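Teleoperators wanted - kitchen appliance tasks, Altbridge

Posted 28th August by Nyokabi Biwott

Need people quickly for the next block so this is going up before the proper page is done. Sorry for the lists.

The work. You sit or stand at a leader arm, move it with your hand, and the follower arm on the table copies you. Every go is recorded, wrist view and joint positions together, and the recordings are what the policy gets trained on. Some days it's kinesthetic teaching instead, meaning you hold the robot itself and push it through the job. Both count as the same role, same pay. No coding.

Tasks in this block are all small appliances. Turning knobs to a given mark, opening and shutting doors, picking up a plug by its body and not the prongs, straightening a cord, moving food props in and out of the way. One task per session, over and over, with the starting layout changed between goes. If you get bored by repetition please dont apply, I mean it kindly.

We finished the first block at Langat in January with 1017 usable demonstrations. Target for this one is 2472. Hence the advert.

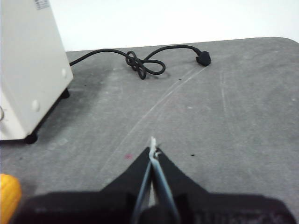 Wrist view, cord and plug layout. Black jaws tapering to a point, plug over to the right of the cream-white appliance.

Cords are the hard bit. They never lie the same way twice and the arm has no feeling in it that you'd notice, so you're going on what you see. Slow is fine. Smooth is better than quick. A go where you hesitate, back off and come in again cleanly is still kept, we want some of those. A go where you shove the appliance along the table is marked and thrown out, no drama, you just reset and carry on.

Who we're after
Steady hands, patience, decent eyesight (glasses fine). Left-handers very welcome, we had only one last time and the data is lopsided. Gaming, sewing, model making, dental work, crane driving, all useful, none needed. Over 18. You need to be able to follow a written task sheet in English and say when something went wrong instead of quietly recording over it.

Hours and pay
Sessions are half a day, morning or afternoon, you choose at least three a week. Pay is 262 for a week of three sessions, more if you do more, worked out at the same rate. Training is paid. Breaks every forty minutes, and you do have to take them, wrists go before you realise. Block runs until we hit the target, so I can't give an end date, guess is around 620 hours of arm time shared between everybody.

Where
Skelero workshop, Altbridge, second floor, lift works. Bus from Tratomville stops at the end of the road. Bike rack round the back. Tea and coffee there, bring your own lunch.

What happens on the trial
One hour, paid. Hamisi Gachanja runs it. He'll show you the emergency stop first and you'll press it a few times until it's dull. Then a free go with the arm to get used to the lag and which way the wrist turns. Then ten tries at a knob and ten at a plug. We look at whether you're getting smoother, the first few are always awful, mine were. You'll hear yes or no within two days.

Bits you should know
- Hair tied back, no loose sleeves, no dangly bracelets.
- Appliances are never plugged in during sessions.
- Your hands and voice may end up on the recordings when you reset the table. Faces are blurred if they get in. There's a consent form, read it properly.
- The recordings will be shared with outside researchers, with names taken off.
- You can stop at any point and still be paid for the session.
- If you have a wrist, shoulder or neck problem tell us before, we can often change the seat or the arm height.

Also wanted, one person only: a checker. Watches the replays, trims the dead time at the start, labels each go as success / fail / unsure. Desk work, part time, Ermanno D'Amico is leaving it at the end of the block and will hand over. Say "checker" in your first line if that's the one you want.

To apply
Short note to Adel Kabbaj at the Skelero office, by post or handed in at the front desk. No CV. Tell us which half days you can do, which hand you use, and anything fiddly you've done with your hands for a long stretch of time. Three or four lines is plenty. Applied last time and didnt get a place? Apply again, we were full.

Access questions or anything about the building, ask for Josphat Kashindye at the desk. Trials start as soon as we have the first few names.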